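Brirance Board Rules
README, working copy

Welcome! These are the house rules for running and recording two-arm board tasks in the Brirance collection. They started as notes taped up at the Curnier bench and have grown into something we're proud of. If you operate, review or label episodes, please read the whole thing once — it's short, and the rules make far more sense together than one at a time.

What's in the collection

Episodes of a two-handed robot working on a white task board with blue parts: pegs, blocks, a ring, cylinders and the places they belong. Every release holds 1000 episodes. We'd love to go bigger, but we only ship what a human reviewer has watched from start to finish.

Rule 1: One hand works, the other hand has a job too

An idle hand must be parked open, clear of the board surface, and never between the head camera and the part being moved. Parking counts as part of the task. A hand that drifts during a grasp fails the episode, even if the part ends up exactly where it should.
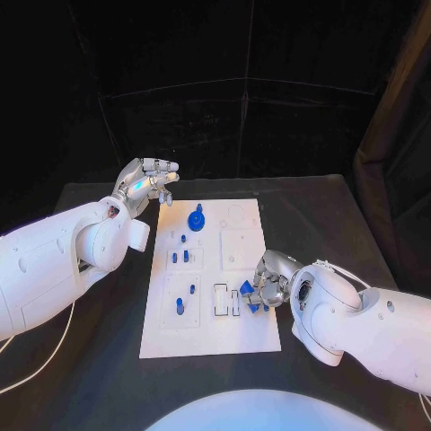 Hilenow wrote in to say that this rule is too strict for new operators, and that a drifting hand ought to be a warning for the first week. We talked it over and kept the rule, but practice episodes now go into their own folder, where drift is marked and nothing is failed. Great suggestion, and it has made training days a lot more relaxed.

Rule 2: Name the part before you touch it

The operator picks the part and its target from the task sheet and enters both before the arm moves. No changing your mind mid-reach! If you grabbed the wrong peg, put it down, end the episode and tag it wrong_part. Those episodes are kept. They're some of the most useful ones we have for testing error detection.

Use the part names on the sheet and nothing else. "Block" and "cube" were both in use for a month and it took ages to clean up.

Rule 3: Before every session

Work through these in order.

1. Arms at rest, stop button tested from the operator's chair.

2. Cables checked by hand through the full reach of both arms. Slack is fine, snagging is not.

3. Board squared to the table and parts set out as the sheet shows. 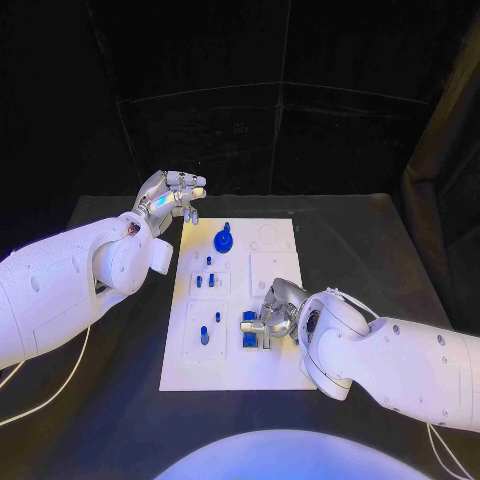 4. Head camera running, clock matched to the joint log.

5. Task sheet version entered in the session notes.

Rule 4: Light is a setting, so write it down

We record under several lighting setups, including strongly colored ones, and we really like what that does for variety. What we don't like is guessing later. Put the preset name in the light field before the first episode, and start a new session whenever it changes. Never correct color in the stored files. If you want neutral images, make a copy and say so in its notes. 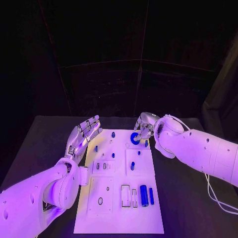 The same goes for exposure. Lock it when the session starts and leave it locked, even if the board looks a little bright on the monitor. Auto exposure ruined 67 episodes in our first release, all of them fine otherwise, and we still wince at that number.

Rule 5: People and moving arms

Hands stay out of the enclosure while the arms are powered. Resetting the board means stopping the arms first, every time, including the quick resets. A second person must be in the room during powered work. Anyone present can call a stop without giving a reason, and the session notes should record that a stop happened, never who called it.

Rule 6: Review

Each episode gets one reviewer who did not operate it. Reviewers choose pass, fail or unclear. Please do use unclear! It goes to a second reviewer, and it's how most of these rules got written.

Known gaps

Left-hand grasps are underrepresented in the Moon subset: 76 episodes were dropped after a sync fault and haven't been replaced yet. Contact force is not recorded in any release. Version 7 of the task sheet renamed two slots, and the old names still show up in older labels.

Changes and questions

Open an issue with the rule number in the title. Rule changes take effect at the next session, never in the middle of one, and the old wording stays in the changelog.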